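추천서 요청 지원 사업 2차 경과 보고

받는 곳: Stirnis 장학재단 지원사업 담당 부서
보내는 곳: 추천서 요청 지원 사업 운영팀
작성일: 2019년 10월 9일

1. 먼저 드리는 말씀

지난번 보고서를 내면서 다음 보고서는 짧게 쓰겠다고 약속드렸습니다. 재단에서 돌려주신 의견서에 추가 질의가 한 쪽 빼곡히 적혀 있었으므로, 그 약속은 양측 합의로 파기된 것으로 이해하고 있습니다.

이 사업은 대학원 장학금에 지원하는 학생이 교수나 직장 상사에게 추천서를 부탁하는 과정을 돕습니다. 추천서를 대신 써 주지 않고, 추천인을 대신 찾아 주지도 않습니다. 그럼 도대체 무엇을 하느냐는 질문을 학생보다 학교 행정실에서 더 자주 받습니다. 저희가 하는 일은 부탁하는 메일을 함께 고치고, 추천인에게 건넬 자료를 정리하고, 마감 전에 언제 어떤 말투로 재촉하면 좋을지 의논하는 것입니다. 마지막 항목에 상담 시간의 절반 이상이 들어갑니다.

지원서에서 자기소개서나 학업계획서는 학생이 밤을 새우면 어떻게든 나옵니다. 추천서는 남이 밤을 새워 주어야 나오는데, 그 남은 대개 학회에 가 있습니다. 사업 계획서에는 이 문장을 좀 더 점잖게 썼습니다만 뜻은 같습니다.

2. 상담 실적

이번 기간에 Prandar에 기록된 추천서 요청은 모두 832건입니다. 학생 한 명이 여러 장학금에 지원하고 장학금마다 추천인을 따로 요구하므로, 건수를 학생 수로 읽으시면 저희가 실제보다 훨씬 유능해 보입니다. 재단 소식지에 실으실 때 이 점을 밝혀 주시면 감사하겠습니다. 지난번 소식지에는 밝혀지지 않았고, 그 뒤로 한동안 다른 기관에서 비결을 묻는 전화가 왔습니다. 비결은 나눗셈을 하지 않는 것이라고 답했습니다.

요청 가운데 상담을 한 번만 거친 건이 가장 많습니다. 메일 초안을 가져와 고치고, 보내고, 답을 받으면 끝납니다. 두 번 이상 찾아온 학생은 크게 두 부류입니다. 한쪽은 추천인에게 답이 오지 않은 경우이고, 다른 한쪽은 답이 왔는데 무슨 뜻인지 알 수 없는 경우입니다. "검토해 보지요"라는 답장 한 줄을 놓고 상담 한 회를 다 쓴 적도 있습니다. 상담원 둘이 승낙이라고 보았고 하나는 완곡한 거절이라고 보았습니다. 추천서는 제때 들어왔고, 거절이라고 본 상담원은 지금도 자기 해석에 일리가 있었다고 생각합니다.

추천인이 학생에게 초안을 직접 써 오라고 한 경우도 적지 않았습니다. 이 사안에 대해 재단은 지난 의견서에서 "원칙적으로 권장하지 않음"이라고 하셨습니다. 저희도 원칙적으로 권장하지 않습니다. 다만 원칙을 추천인에게 전달하는 역할이 언제나 학생에게 돌아간다는 점이 문제입니다. 현재는 학생이 초안 대신 사실 자료만 정리한 메모를 드리도록 안내합니다. 들은 과목, 함께 한 연구, 추천인이 기억할 만한 장면, 장학금의 취지, 제출 방법과 마감을 한 장에 담습니다. 이 메모를 받고도 완성된 초안을 다시 요구한 추천인이 있었는지는 다음 설문에서 따로 묻겠습니다.

3. 공간

상담은 Bălan 별관에서 진행합니다. 본관 상담실을 쓰기로 되어 있었으나 본관 상담실은 본관 상담실을 필요로 하는 다른 부서가 아주 많은 방이었습니다. 별관은 정류장에서 멀고 표지판이 건물 뒤쪽을 향해 서 있습니다. 첫 상담에 늦는 학생이 많아 예약 확인 메일에 길 안내를 넣었고, 그 뒤로는 늦는 학생이 길 안내가 틀렸다는 의견까지 함께 가져옵니다. 안내문은 두 번 고쳤습니다.

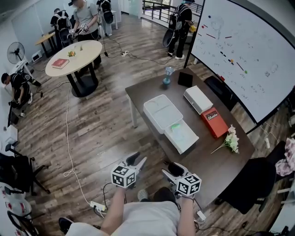 Bălan 별관, 흰색 보관함과 조화가 놓인 탁자.

별관 사용 계약은 이번 학기 말까지이며 연장 여부는 11월에 통보받습니다. 연장이 되지 않으면 대면 상담을 도서관 세미나실로 옮겨야 하는데, 도서관은 예약을 하루 단위로만 받고 추첨으로 정합니다. 상담 일정을 추첨에 맡기는 방안은 팀 안에서 지지를 얻지 못했습니다.

4. Prandar 도입 결과

지난 보고에서 약속드린 대로 예약과 기록을 Prandar로 옮겼습니다. 이전에는 공유 표를 썼고, 누군가 열 하나를 정렬하면 학생 이름과 마감일이 서로 다른 사람의 것이 되곤 했습니다. 이제 그런 일은 없습니다. 대신 Prandar는 마감이 지난 요청을 붉은색으로 표시하고, 추천서가 이미 제출되었더라도 담당자가 완료를 누르기 전까지 붉은색을 거두지 않습니다. 학기 초 화면은 전체가 붉었습니다. 새로 온 상담원이 첫날 이 화면을 보고 사업이 위기에 처한 줄 알았다고 합니다.

자동 알림 기능은 반쯤 성공했습니다. 학생에게 가는 알림은 잘 작동합니다. 추천인에게 바로 가는 알림은 시험 삼아 켰다가 한 주 만에 껐습니다. 시스템이 보낸 메일의 제목이 "귀하의 의무가 지연되고 있습니다"였기 때문입니다. 기본 문구가 그렇게 되어 있다는 것을 미리 확인하지 않은 것은 저희 잘못입니다. 항의 메일에는 모두 개별로 답장을 드렸습니다. 덧붙이자면 그 주의 추천서 제출 속도는 이번 기간을 통틀어 가장 빨랐습니다. 이 결과를 정책에 반영할 생각은 없습니다.

기록 항목도 줄였습니다. 처음 설계에는 상담원이 학생의 "자신감 변화"를 적는 칸이 있었는데, 모든 상담원이 모든 학생에게 "다소 상승"을 적었습니다. 칸을 없앴고 아쉬워하는 사람은 없었습니다.

5. 워크숍

Petitz 글쓰기 센터와 함께 연 워크숍은 회당 정원을 40명으로 잡았습니다. 주제는 "부탁하는 글"이었고, 첫 회에는 정원이 찼습니다. 둘째 회에는 차지 않았는데, 장학금 마감이 몰린 주간에 일정을 잡은 탓입니다. 가장 바쁜 학생에게 가장 필요한 내용을 가장 바쁠 때 제공한다는 구상이 종이 위에서는 그럴듯했습니다.

워크숍에서 가장 반응이 좋았던 순서는 메일 줄이기였습니다. 참가자들이 실제로 쓴 부탁 메일을 이름을 지우고 함께 읽은 뒤 분량을 200자 안쪽으로 줄입니다. 대부분의 초안은 날씨 이야기로 시작해 교수님의 건강을 여쭙고, 수강했던 과목의 추억을 지나, 화면을 한참 내린 뒤에야 추천서라는 단어가 나옵니다. 읽는 쪽은 거기까지 가기 전에 다음 메일로 넘어갑니다. 줄이는 과정에서 날씨를 포기하지 못하는 참가자가 꼭 있고, 저희는 계절 하나까지는 허용하고 있습니다.

Petitz 쪽에서는 거절당했을 때 보내는 답장을 다루자고 제안했습니다. 처음에는 분위기를 가라앉힐까 걱정했으나, 막상 해 보니 참가자들이 이 부분에서 가장 많이 적었습니다. 거절한 교수에게 다른 분을 소개해 달라고 정중히 여쭙는 문장이 특히 인기였습니다. 다음 기간에는 이 순서를 따로 떼어 한 회로 만들려고 합니다.

한편 추천인을 대상으로 한 짧은 설명회는 신청자가 적어 미루었습니다. 설명회가 필요한 분들은 설명회에 오지 않고, 오신 분들은 이미 추천서를 잘 쓰시는 분들이었습니다. 대신 한 쪽짜리 안내문을 만들어 학과 사무실에 두었습니다. 복사기 옆에 두면 읽힌다는 조언을 받아 그렇게 했고, 몇 부는 이면지로 쓰인 것을 확인했습니다.

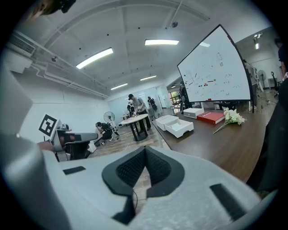 Bălan 별관, 흰색 원탁과 선풍기가 보이는 실내.

6. 계획과 달라진 점

재단 양식은 이 항목에 "해당 없음"을 적을 수 있게 되어 있으나, 그렇게 적을 수 있는 사업을 저희는 아직 본 적이 없습니다.

첫째, 졸업생 상담이 늘었습니다. 계획서에는 재학생만 대상으로 적었습니다. 그런데 추천인을 구하기 가장 어려운 사람은 졸업한 지 몇 해가 지나 교수가 이름을 기억하지 못하는 사람입니다. 찾아온 졸업생을 돌려보내지 않았고, 예산은 재학생 상담 항목에서 그대로 썼습니다. 이 지출이 협약 범위 안에 드는지 판단해 주시기 바랍니다. 들지 않는다면 되도록 빨리 알려 주시면 좋겠습니다.

둘째, 영문 추천서 안내가 예상보다 커졌습니다. 해외 장학금은 추천인이 직접 온라인 시스템에 올리게 하는 경우가 많고, 시스템마다 요구하는 것이 다릅니다. 어떤 곳은 추천인에게 계정을 만들라고 하고, 비밀번호에 특수문자를 넣으라고 하고, 지원자를 "상위 몇 퍼센트"로 평가하라고 합니다. 추천인들이 가장 크게 화를 내는 대목은 비밀번호입니다. 자주 쓰이는 시스템별로 화면 순서를 적은 문서를 만들었으며, 만들자마자 그중 한 곳이 화면을 바꾸었습니다.

셋째, 학생 자문단은 한 번 모인 뒤 더 모이지 못했습니다. 첫 모임에서 자문단은 회의를 줄이라고 자문했습니다. 저희는 이를 충실히 따른 셈이지만, 협약서에는 학기마다 두 번 모인다고 되어 있으므로 남은 한 번은 설문으로 대신하고자 합니다.

7. 예산

집행은 대체로 계획대로입니다. 인건비가 가장 크고, 그다음이 Prandar 사용료입니다. 사용료는 상담원 수가 아니라 등록된 이용자 수로 매긴다는 것을 계약 뒤에 알았고, 이용자에는 추천인도 들어갑니다. 추천서를 한 번 쓰고 다시는 로그인하지 않을 분들의 자리까지 저희가 내고 있었던 것입니다. 휴면 계정 약 200개를 정리해 달라고 요청했고 다음 청구서부터 반영된다는 답을 받았습니다. 청구서를 받으면 사본을 보내 드리겠습니다.

다과비는 남았습니다. 재단 규정상 다과비는 참석자 서명이 있어야 쓸 수 있는데, 고민을 안고 온 학생에게 과자를 주면서 서명을 받는 일이 생각보다 어색합니다. 남은 금액을 인쇄비로 돌릴 수 있는지 문의드립니다. 사유서 양식이 따로 있다면 보내 주십시오. 지난번에 보내 주신 양식은 차량 임차용이었습니다.

8. 재단 질의에 대한 답변

추천서 품질을 측정할 수 있는지 물으셨습니다. 측정하지 못합니다. 추천서는 대부분 비공개로 제출되고 저희는 읽을 수 없으며, 읽을 수 없어야 한다고 생각합니다. 제때 제출되었는지는 학생의 확인을 받아 기록하고 있습니다. 이것이 품질의 대용 지표가 되는지는 의문이지만, 제출되지 않은 추천서의 품질이 낮다는 데에는 이견이 없을 것입니다.

장학금 합격률을 보고할 수 있는지도 물으셨습니다. 결과를 알려 주는 학생의 자료는 모으고 있습니다. 합격한 학생은 알려 주고 떨어진 학생은 알려 주지 않는 경향이 뚜렷해서, 지금 가진 자료로 계산하면 거의 모두가 합격한 것으로 나옵니다. 이 수치는 싣지 않았습니다. 다음 기간에는 결과와 관계없이 답하도록 설문 문구를 고치고, 답하지 않은 학생의 비율을 함께 적겠습니다.

다른 대학으로 넓힐 가능성에 대해서는 아직 이르다고 봅니다. 상담원 교육 자료가 지금은 메일과 메모로 흩어져 있고, 일부는 특정 상담원의 기억 속에만 있습니다. 우선 자료를 한 권으로 묶겠습니다. 묶는 일을 맡을 사람은 정해졌고, 본인도 조만간 통보받을 예정입니다.

9. 다음 기간에 할 일

거절 답장 워크숍을 한 회 엽니다. 일정은 마감 주간을 피해 잡고, 이번에는 달력을 먼저 봅니다.

Prandar의 알림 문구를 모두 다시 씁니다. 추천인용 알림은 문구를 학과장 두 분께 먼저 보여 드린 뒤 다시 켤지 정합니다.

졸업생 상담은 재단의 답을 받는 대로 정식 항목으로 올리거나 접습니다. 답을 받기 전까지 예약된 졸업생은 그대로 만납니다.

별관 연장 여부는 통보를 받는 즉시 따로 알려 드리겠습니다. 표지판 방향도 함께 요청해 두었는데, 시설 담당 부서의 회신은 "검토해 보지요"였습니다.

붙임: 예산 집행표 한 부, 워크숍 안내문 한 부, 잘못 보내 주신 차량 임차 사유서 양식 한 부(반환)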